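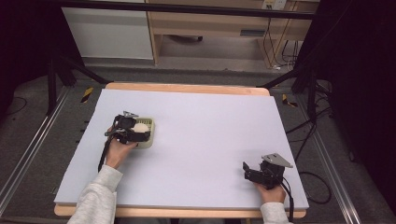
Sep 20, 2022

Quick one tonight, dinner's in the oven and I've got maybe 15 minutes.

So. The foam board. A few of you asked after the last post what I put down on the table for sorting and the answer is foam board, just plain white foam board, the stuff kids use for science fair. I bought a sheet in March for something else entirely (a sign, never made it) and it sat behind the couch until I got sick of scratching the table.

Best thing I've done for that table. Wood's light coloured and it marks if you look at it wrong. Small things show up on white too. I lost a grey button on the bare wood once for a whole evening, it was right in front of me.

I leave a bit of wood showing around the sides. First try I had the board hanging over and kept catching it with my sleeve, everything on the floor, swearing, etc.

Then the baskets. Little plastic ones, slotted sides. Pale green is the one I like, it doesn't fight with the white and you can find it in a drawer full of junk. I did try the Gemero trays because everyone on the Vistia forum goes on about them. Solid sides, too deep, and they slide all over the place. Gave them to my sister. The slots are the whole point for me, you can see what's in there without tipping it out, crumbs fall through, and you can rinse them under the tap and leave them in the rack.

One basket, one kind of thing. That's my only rule and I break it constantly. Round stuff goes in first becuase round stuff rolls. Anything ball or egg shaped, straight in the basket, then deal with the rest. Ask me how many times I've been under the desk with a flashlight.

Where the basket sits: left side for me. I like the right half of the board clear so I've got somewhere to put things while I make up my mind. If you're left handed maybe swap it, I dunno, try it both ways.

Cleaning. Damp cloth, barely damp. Do NOT soak foam board, it swells at the edges and goes wavy and then nothing sits flat. Pencil comes off with an eraser. Coffee does not come off. I flip mine over when one side gets too gross and that's bought me a good few months.

Still to do: second basket (same green if they still have them at the Mahmoud store, they were down to the pink last time), and find somewhere to keep the board that isnt behind the couch. Thinking the gap beside the cabinet, if it fits. Haven't measured.

OK timer's going. Will post about the desk drawers next, they're a disaster.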